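Nonitz Design Basics, Handout 8: Sorting by Two Things at Once

Okay, so last time we sorted by color and everybody was done in a minute. I want to push it a little further this week (bring your notes on grouping, I'm going to lean on them!).

Take your set of small shape blocks and a plain board. Sort by color first and write down the groups you get. Then mix everything up and sort by shape, so a red star ends up with a green star and the cylinders find each other.

I like a light maple board for this, the colors pop so nicely against it.
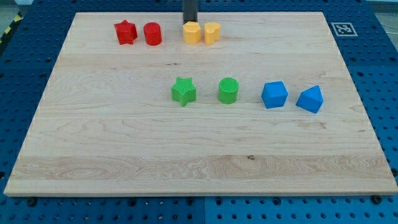 Now the part I really care about: which rule did you reach for first, and why? Write me a paragraph, 100 words is plenty. Bring it to class and we'll compare.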